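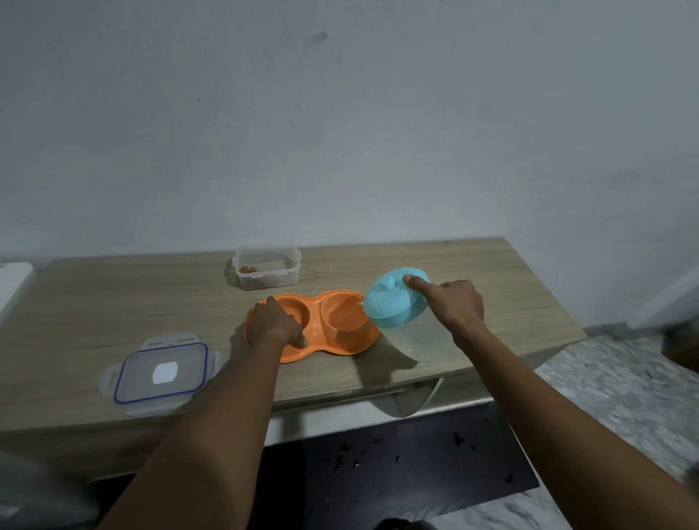
Progress report to the Malhotra Fund, spring term
Project: Pomari, the student pet-feeding robot
Date: 3rd May

Hello again, and thank you for being patient with me! I know I promised this before the spring break, and then the spring break happened, and then the regional qualifier, and so on. You asked for something less stiff than the last report, so I'm going to tell you how it's going the way I'd tell you over coffee.

The short version is that we're on track, we've spent less than I feared, and the students have gotten much pickier about what "feeding the cat" means. Back in February they had one line on the whiteboard that said "robot puts food in bowl." That line now takes up most of the board.

What we've been doing

The big job this term was recording people doing the feeding chore by hand, so the arm has something to learn from. Each student wears the head camera and goes through the routine: open the snap-lock box, get kibble into one side of the double bowl, see to the water side, handle the dispenser, put the lid back on the box. Sounds like nothing. Then you watch the recordings and see that everyone does it differently. Some kids put the lid down flat, some hang on to it the whole time, and one of them (he knows who he is) keeps putting it on top of the bowl.

We argued for most of a meeting over whether to make everyone do it the same way. I let them fight it out. They settled on keeping the order of the steps loose and being strict about where things start, and I think that was a good call. We've got 100 clean recordings that everyone agreed to keep. There were more, but the students wrote their own rules for throwing one out and they turned out to be a lot tougher than I would have been. Hands out of view at the wrong moment, gone. Stopping to laugh, gone. It hurt a little to watch.

Clear plastic is our enemy. The box is clear, its lid is clear, the body of the dispenser is clear, and the software really doesn't like any of it. It'll find an orange bowl all day long and then act as if the box sitting behind it doesn't exist. The turquoise lid on the dispenser has been a help, and the students now use it as the landmark for that whole side of the setup. Shine on the water is the other headache, as it keeps getting marked as an edge. The vision group tried moving the lamp and got some improvement, and they're working up a proper comparison to show you at the end of term.

The arm itself

The Bratutell arm came out of its box in good shape and has been running since the second week. It can pick up a scoop and tip it over the bowl, and on a good afternoon most of the kibble goes where it should. On a bad one I'm under the table with a dustpan. We tried a deeper scoop, which was worse, and then a narrower one a sophomore printed at home, which was a lot better. She's on her third version now and won't let anyone else touch the file.

Lids are still beyond us. The four clips on the snap-lock lid take more push than the gripper wants to give, and we popped a finger pad off trying. For the demo we've agreed the box will start open. I know the original proposal said the robot would do the whole thing from closed box to closed box, and I'd like your okay on that change. I'd rather show you pouring that works than a lid that sometimes does.

The students

There are 14 of them now. We lost two to track and picked up four in February after the open evening, and the new ones came in as a pack and have taken over labeling. I was worried the older kids would treat them like the help. Instead they run the labeling sessions like a quiz night, with a running score and terrible prizes.

Lakmal Samarakoon has been coming in after work to coach the programming group, and I can't say enough good things about him. He has a way of asking "what did you expect it to do?" and then just waiting. I've started doing it in my regular classes — it works on me too, unfortunately.

Our team name for the competition is Musik, by the way. There was a vote. I've stopped asking.

Money

Of the $3,000 for this term, the arm took the biggest bite, then the camera and its mount, then a pile of small stuff: bowls, boxes, finger pads, a frankly silly amount of kibble. There's enough left for a spare gripper, and I'd like to order it now so we aren't stuck if another pad goes. Receipts are in the shared folder. One is missing, for the floor mat, and I'm chasing the store for a copy.

What's next

The vision group is finishing the lamp comparison. The programming group is training on the full set of recordings for the first time, and the build group wants to bolt down the base (I've said yes, after I talk to the school about drilling holes in things). We'll also start on the water side, which we've put off because everybody is nervous about water and electronics on one table. Me included!

Two things I need from you, whenever you get a minute: a yes or no on the open-box change, and whether someone from the fund can come to the demo. The students keep asking, and I keep saying I'll ask. If you can make it, wear shoes you don't mind getting kibble in.

Thanks again for backing this bunch. I'll send the demo date as soon as the school confirms the room.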